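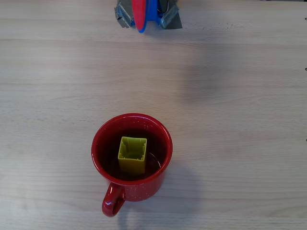 The Skirdale Bench Rule Set is a printed and digital package for people who run a small robot arm on a table and want written rules for it. It tells you what may stand on the table, who may change the gripper, and what must be checked before the power goes on. A big part of it is about objects that hold liquid, which is the part most customers ask us about first. A red enamel mug with dark liquid in it, like the one on this table, falls under our Class 2: open container, filled below the rim, no lid. The wide stretch of bare wood between the mug and the gripper is what we call the clear lane, and the rule set explains how to choose it and how to keep it free.

What is in the package

One binder with 90 pages, printed on thick paper that can be wiped.
Two wall cards, one for the start of work and one for the end.
A pad of check sheets, with space for name, time and gripper version.
Access to the same text as files, so you can change it for your own bench.

Order number: 2519
Language: English
Binding: ring binder, pages can be taken out one by one

Who wrote it

The text was written by Mihret Worku and Loredana Carbone at Skirdale, and the liquid rules were tested during one long winter at the Drollgate workshop. Sowmya Kartha did the check sheets. She made them short, because the first ones had two full pages and people signed them without reading.

The main rules in short

Object classes. Every object gets a class before it comes to the table. Class 1 is dry and solid. Class 2 is an open container with liquid in it. Class 3 is glass or anything with a sharp edge. If an object sits inside another object, the pair takes the higher class of the two. So a small plastic box standing in a cup of tea is handled as Class 2, even when the box alone would be Class 1.

Liquids. Fill level stays below the rim so that a band of the inside wall can be seen. Liquid must be at room temperature when the arm is powered. Electrical parts on the table must be raised or covered, and a dry cloth must be in reach of the operator -- not in the next room.

Handles. Write down on the sheet to which side the handle points at the start. Many users skip this line, and then they cannot repeat their own test.

Fingertips and tape. Repairs with tape are allowed on a gripper, but they are counted as a change of version. Press down loose corners before each session. Tape that can touch a liquid must be replaced the same day. We had long discussions with Padmavathi Nambiar about this rule, she wanted to forbid tape completely. In the end we allow it with a written note, as most small labs will use it anyway.

Loose wire and clips. No free end may point to the object side of the gripper.

Reaching in. Hands go to the table only when the arm is stopped and the operator has said it aloud. It feels strange the first week.

What the package does not do

It is not a certificate and it does not replace the safety standards of your country or the manual of your arm. For an industrial cell with fences you need other documents, and we will be glad to tell you so by e-mail before you order. The rule set is meant for light arms on a table, with one operator and at most one visitor.

Changes in this edition

The July edition has a new chapter about nested objects and a corrected table for Class 3. In the old table two rows were exchanged. Owners of the old edition can ask for the corrected page free of charge -- please give your order name. The Namboodiri checklist, which we sold separately before, is now included as an appendix.

Ordering

Orders that arrive before Friday noon leave our store the same day. Schools may pay by invoice. More than 681 binders have been sent until now, and returned ones are accepted if the rings are not bent. Refill pads for the check sheets are sold by our partner Priltedent. For questions about the content please write to Berhanu Gidey at the Skirdale office, and mention which edition you have.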